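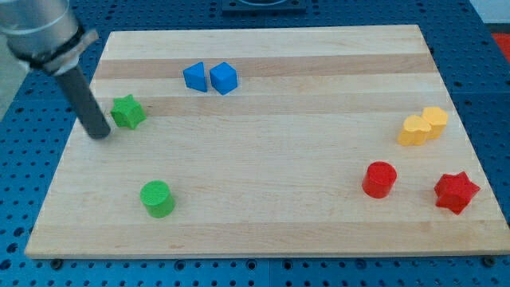
Where will people go when the Skodthorpe reception centre shuts?
Most of them haven't been told. The Home Office letter says "alternative accommodation" and gives no town, no address and no moving date.

Cheuk-hei Hsueh
11 April 2026

I've been following the closure since December, so I'm putting what I know in one thread.

2/ The centre is the old teacher training college on the Naron road. It opened to asylum seekers as a short-term site. There are 489 people living there now. 110 of them are children, and most of those are in local schools.

3/ Residents got the letter under their doors. It was in English only. A man from Eritrea who has lived there for eight months showed me his. He had asked a neighbour to read it to him and the neighbour wasn't sure what it meant either.

4/ The letter says people should be ready to leave at short notice with two bags each. It doesn't say what happens to anything that won't fit in two bags. I asked the contractor, Bisus, and was told to ask the Home Office. The Home Office press desk told me to ask Bisus.

5/ At its peak the site held 700. The council objected to that number at the time on fire safety grounds. The numbers came down after an inspection, and the kitchens were refitted over the winter. That work was finished just before the closure was announced.

6/ On schools. The primary on Lai Street has pupils from the centre in every year group. The head has written to ask that no family with a child in Year 6 is moved before the tests in May. She hasn't had a reply.

7/ On legal cases. Several people have appeals listed at the nearest tribunal. If they're sent to the other end of the country they may have to change solicitor, and legal aid firms taking new asylum clients are hard to find. One woman has already changed twice.

8/ The council's position: it was told the day before the residents were. It supports closing the site but wants a list of receiving areas and a handover of medical records before anybody gets on a coach. The leader said this at the full meeting and it's in the minutes.

9/ Someone asked whether people can refuse to move. They can, but refusing an offer without a good reason can mean losing support altogether. Anyone who has had a letter should get advice before saying no to anything.

10/ The advice session at the Methodist hall in Naron is still running, mornings only. Bring the letter and your ARC card. They can book an interpreter for Tigrinya, Arabic and Dari if you ring ahead.

11/ I've asked for the moving schedule and the contract end date under FOI. I'll post the answer under this thread when it comes.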